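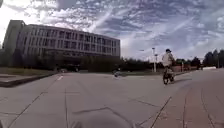

## 4.2 Who does the walking now?

**Figure 3.** Plaza leg of the Trodar route, fixed-camera view, with a cyclist ahead near the brick path.

Trollo's pitch to the site was that patrol staff would be "freed" from the outdoor rounds. We are not convinced. Of the 15 guards we interviewed, seven said their shifts had become harder to plan, as they were now called out whenever the robot stopped for a person or an object on the paving. Wegener's time sheets record the walking saved — they have no column for the callouts. Four guards also missed the rounds themselves, which had been their only regular chance to talk with grounds staff. Haddad and Chiba treat this as a settling-in effect. Our January interviews, held well after rollout, give little support for that reading.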